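How to run a two-arm laundry demo at an open day (what worked for us at Callwood)

Posted by Yasaman Karimi
Filed under: demos, cloth, visits

Quick write-up, people keep asking. We did the Callwood open day in March with the two-arm setup, clothes pile, visitors coming through all afternoon. Writing it down before I forget the order of things. Not a full build guide. Assumes your arms already move and you can teleop them without looking at the manual.

What you need

- two arms, mounted, both tested that morning (not the night before. that morning)
- leader arms or whatever you drive with
- wrist cameras plus one higher up
- a heap of clothes, mixed. Thick, thin, light, dark
- something low to put the heap on
- bin or tub for the clothes to go in
- tape, cable clips, spare USB cable, spare spare USB cable
- printed card with the restart steps

Step 1. Get there early

Doors at 2 pm, we were in at 10 and it was still tight. Arms on and homed first, before anything else gets unpacked. If an arm isn't going to come up you want to know while the van is still outside. One of ours threw a joint error at the Prakarby visit last year and we lost the first hour to it, with people standing there.

Step 2. Pick the clothes

Don't bring folded clothes. Don't bring all one color either, visitors can't follow what the gripper has hold of. One bright piece is enough, they watch the bright piece. Ours is yellow. Socks are good for a laugh and bad for your success rate. Put one on top, get it over with.

Avoid for a first demo:
- anything with a zipper
- long straps
- bras (hooks catch in everything)
- anything you would mind getting a hole in

Step 3. Set the height

Low stool works. Cheap plastic is fine as long as it doesn't slide. Check that both grippers can get to both sides of the heap without the elbows running out of travel, then mark where the stool legs go with tape. You will bump it. Someone's kid will bump it. Tape means you can put it back in five seconds and not have to think.
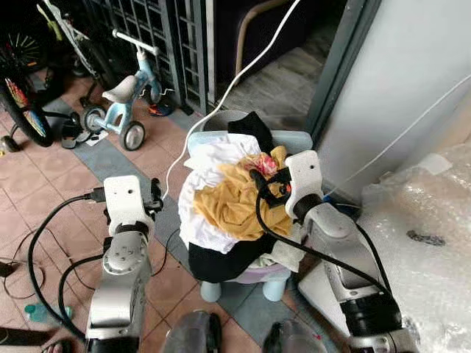

Run each arm through its whole reach once, slow, and watch the cables and not the arm. Wrist cable needs slack when the wrist rolls all the way over. Too much slack and it drags through the cloth and the gripper picks up cable instead of shirt. We clip it partway along the forearm. Leave a loop about the size of your hand. Then do it again at demo speed.

Step 4. Set limits

Speed down. Whatever you use in the lab, use less. Force limit down too. Slow arms look more careful and visitors ask better questions, and you get time to talk over it.

Workspace box: set it in software so neither arm can leave the area over the stool and the bin. Then stand at the tape line and stretch your hand out toward the arms. If you can touch one, move the line back. We moved ours back twice.

E-stop goes in the hand of whoever is talking. Second one on the driver's table. Press both before doors open, check that the arms really stop, reset, carry on.

Step 5. Warm up run

Do ten picks with nobody watching. Write down what goes wrong. Typical stuff:

Gripper closes on air. Approach is too shallow, go lower before closing.
Picks up two things. Fine for a demo, shake gently, or just say so.
Fabric slides out on the lift. Close a bit wider on the fold, take more cloth.
Camera freezes. Reseat the USB, restart the stream, not the whole stack. Restarting everything took us 3 minutes and that's a long time with a crowd.

Step 6. Put the wrist view on a screen

Best thing we did all day. From the tape line people mostly see the backs of the arms. Give them the wrist camera on a monitor at standing height and they get it right away, how close you need to be, how little you can tell about where one garment stops and the next one starts. Kids especially. Ours was a Bumen monitor someone had spare, nothing fancy, turned sideways to the window so it didn't glare. 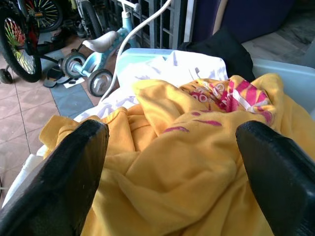
Aim for a fold that sticks up. That is the whole trick with a heap. Flat cloth gives the fingers nothing, a ridge gives you something to close on. Come straight down over it, fingers open, stop when the tips are either side, close, wait a beat, lift. When visitors get a turn driving they all do the same thing, they rush the close. Say "down more" before they squeeze. Then "now". After two tries most poeple have it.

Step 7. Letting visitors drive

Keep turns short, one pick each, two if the line is short. One of you stays next to them the whole time. Adults first if you can, they tend to be more timid and it shows the kids what slow looks like. No two-arm control for visitors, one arm only, other one parked and disabled. We tried both once. No.

If they drop it, let them drop it. Leave the cloth where it fell if it's inside the box and use that as the next pick.

Step 8. Resetting

Clothes back in a heap by hand, arms disabled first. Every time, even when you're in a hurry. Don't try to make the same heap twice, just dump it. We got through 264 picks by closing, had planned for 200, so have a second person for resets or your back will hate you.

Logging: leave it running if your disk has space. Ours stopped at 269 files because I'd started it durng the warm up and forgot. No harm done, just label the warm up ones before you mix them in.

Questions you will get

Can it fold? Ours can't yet. Say so.
How much does it cost? Have an answer ready.
Is it doing that by itself? Tell them when somebody is driving. We put up a sign and still got asked all day.
Will it do my laundry? See first answer.

Packing up

Power down, wait for the arms to settle, support each one by hand before you cut the brakes. Cables off the wrist last, coil them loose. Count your clips. Grippers get a wipe, there's always lint in the fingers.

Next one is at Leclerc, same setup with a deeper bin. Want to try towels. If you've done towels with flat fingers leave a comment, esp. how you stop them sliding on the lift.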